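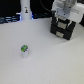

Hưng Đàm wants to know whether we've ruled out the cup. Fair question, and he asked it before anyone had even opened the ticket properly, so credit to him. Yes, the cup has been ruled out. It has no firmware.

Ticket: Pollock cell, arm stops short of the pick and holds
Priority: was High, then Low, now High again
Status: Open

Symptom
Start a pick. The arm comes down over the table, stops well off to the side of the cup, and stays there. No fault light, no message, no beep. The Jika log calls the move "complete," which is a generous reading. Leave it alone and it will hold that pose until somebody cancels the job or retires.

It happened on 39 tries out of the last batch. The rest went fine, in no order I can find.

Safety note, please read
During the third hold I hit Cancel and the arm didn't go home. It dropped 2 mm toward the table first, then went home. Two millimeters isn't much unless it's your finger. Until this ticket closes, hands stay off the table while the arm has power, including to "just nudge the cup a bit." You know who you are.

Tried so far

9:10 Restarted the Jika controller. Worked for six picks. I told people it was fixed. I'd like that struck from the record.

9:45 Reseated the gripper cable at both ends. No change. The connector felt fine going in and felt fine coming out.

10:30 Swapped the cup for one with a plain lid, in case the green was upsetting the vision side. Same hold, same spot. Put the green one back.

11:15 Re-ran the table calibration from scratch. Came back clean. Ran it a second time out of spite. Also clean.

1:20 Finally read the raw log instead of the summary. On every bad try the target handed to the arm has x = 590. Every single one, wherever the cup is. On the good tries x moves around the way it should.

1:50 Searched the settings for 590. Found it in the Grikura recipe file as the "park hover" point, left over from the old tray job. So the arm is doing exactly what it's told, and what it's told is to go wait for a tray we got rid of in April.

Reply, Hưng Đàm
Why would it fall back to the park point at all? If vision has no answer it should throw an error.

Reply
It should. It does if vision says "nothing found." If vision is merely slow, the recipe quietly uses the last saved point and carries on as if all is well. The cutoff is one second. I timed the slow ones and they come in around 1,382 ms.

2:40 Deleted the park point. The arm now refuses to start, with a proper red error and everything. Progress of a kind. Put it back.

3:05 Raised the cutoff to two seconds. Twenty picks, no holds. Not calling it fixed (see 9:10).

Still open
- Why vision got slow. The Omham update went in just before this started, and I have my suspicions.
- The drop on Cancel. Separate cause, I think. Hưng is splitting it into its own ticket and it stays High whatever happens to this one.
- A late vision answer needs to stop the job with an error. Request sent to Grikura support, who replied asking if we had tried restarting the controller.

Next update after the overnight run. Power to the arm is on, so see the safety note.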